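Floral Square Placemats by Jirkden - Review

I bought these to go with an embroidered tablecloth that is too good to wipe food off every night. The cloth has rose motifs on a cream ground, and I wanted something floral over it that could take a plate. The set comes in assorted prints. I looked at a plainer one from Prostitz first, but it only came in beige.

Out of the packet

The mats arrived rolled in a cardboard sleeve and had a curl to them. The leaflet says to leave them flat overnight. I put mine under a stack of cookbooks, printed side down, and most of the curl was gone by morning. The corners took longer. If one still lifts, press it out from the middle with both palms and give it a minute.
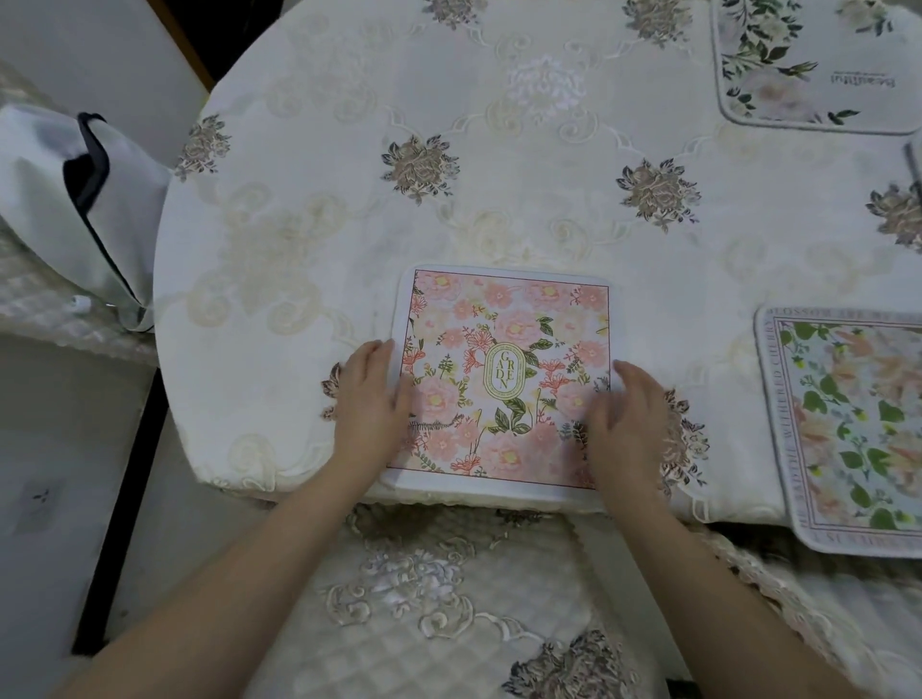 Each print is different, so don't order these if you want a matching table. The pink one with GARDEN in an oval is my favorite. Another is paler, with dark red capitals running along its edges, and the wording on it is odd. I can make out "WITHERED CHERRY" down one side and it doesn't get any clearer from there. Guests read it out loud. The white rose one has "Beautiful" in small script and is the quietest of the lot.

Size and fit

They take a dinner plate with room for a fork and knife beside it, but a glass has to go on the cloth. I would have liked another inch each way. On a heavily embroidered cloth they don't sit perfectly level, as the raised parts of the stitching push up underneath. A plate settles them. A light coffee cup doesn't always.

The colors hold up well next to the taupe and gray in my cloth. I was worried that two florals together would be too much, and for some people it will be. The blue mat is the brightest, with coral and magenta flowers, and I use it at my own seat. The sage green one, with pink roses and yellow blooms, blends in best.

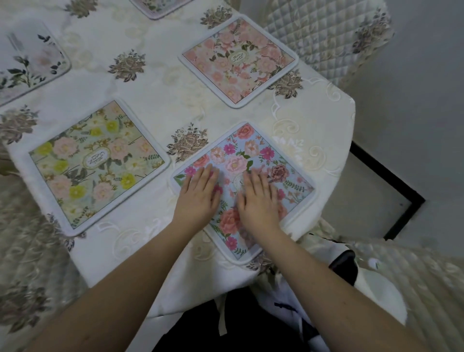 Cleaning

Crumbs shake off. Tomato sauce came off with a damp cloth and a drop of dish soap when I got to it the same evening. Turmeric left a faint mark after 3 washes and I have stopped trying. I don't put them in the dryer. Dry them flat or the curl comes back.

Compared with the Leremach set

I had the Leremach mats before these. Those were thicker and lay flat from the first day, but the print wore off where the plates sat. After a few months of daily use the Jirkden prints look the same as they did in May - no fading that I can see, and the edges are still in one piece.

Would I buy them again

Yes, for a table where mixed patterns are welcome. For a plain, matched look, get something else.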